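Sonent Community Choir - call for singers, Lilldale

Come and sing with us this fall

If you have ever hummed along in the car and thought you might like to do it with other people, please read on, even if you have never stood in a choir in your life. The Sonent Community Choir is looking for new voices for its fall and winter season at the old Giltico Hall in Lilldale, and we would dearly love to hear from you.

We are a mixed choir of adults, all ages from eighteen up (our oldest alto will not tell us how old she is, and we have stopped asking). We sing folk songs, a bit of gospel, old radio tunes, rounds, and once or twice a season something long and serious that scares us all for the first few weeks and that we end up humming in the grocery store. This year the long and serious thing is a set of winter songs in four parts, with piano, and it really needs a fuller sound at the bottom. So tenors and basses, we are looking at you especially! Sopranos and altos are very welcome too, although the soprano row is already getting cozy and we may ask one or two of you to try singing alto for a season.

What we are looking for

You don't need to read music. About half of us do and the other half lean on the half that does, and we also send out practice recordings for every part so you can learn by ear while you do the dishes. What we do need is for you to come most weeks. A choir is a funny thing that way - if three people in a section are missing, the rest of that section suddenly feels very brave or very quiet, and usually quiet.

We are also looking for:

A rehearsal pianist to share the playing with our current one, who would like every other week off. This is a paid spot, and we can talk about the fee when you get in touch.

Two people to help set out chairs before rehearsal and put them back afterward. You can sing as well, of course, and most chair people do.

Someone patient to look after the music library. We own some 3000 sheets and booklets, a good many of them in the wrong folders, and 387 of them are copies of the same spring carol. If you are the sort of person who enjoys a quiet afternoon with a box of folders and a pot of coffee, we would be so glad to meet you.

When and where

Rehearsals are on Wednesday evenings from seven to nine, with a break in the middle for tea and whatever somebody has baked. The first one of the season is in October, and we will send the exact date to everybody who signs up. Before that we are holding an open evening on 6th August, where you can sit in, sing a few easy rounds, and see whether you like us.

Giltico Hall is at 812 Peeters Street, next to the library. Use the side door, as the front one sticks. There is parking behind the building and the bus stops right across the road. The hall is all on one level and has an accessible restroom. It does get chilly later in the year, so bring a sweater. 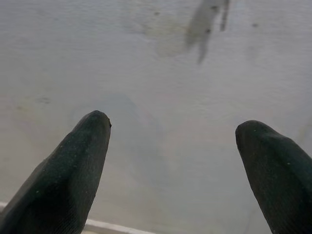

Do I have to audition?

There are no auditions. On your first evening our director will listen to you sing up and down a scale, somewhere off to the side and only if you are comfortable with it, so that we can seat you in the section where your voice is happiest. It takes a couple of minutes and no one has ever been sent home.

Dues are paid by the season and cover the hall, the piano tuning, and your music. If the dues would keep you from joining, please tell us. We have a small fund for exactly that, it is handled privately, and we would much rather have you in the room.

How to join

Send us a short note through the contact form on this page, or drop a card in the choir mailbox in the entryway of the hall. Tell us your name, how best to reach you, and which part you sing if you happen to know it. If you are writing about the piano or the library, a few lines on what you have done before would be nice, but please don't fuss over a résumé.

You are also welcome to skip all of that and simply walk in at the open evening. Friends, spouses, and grown children may come along too, and there will be lemonade.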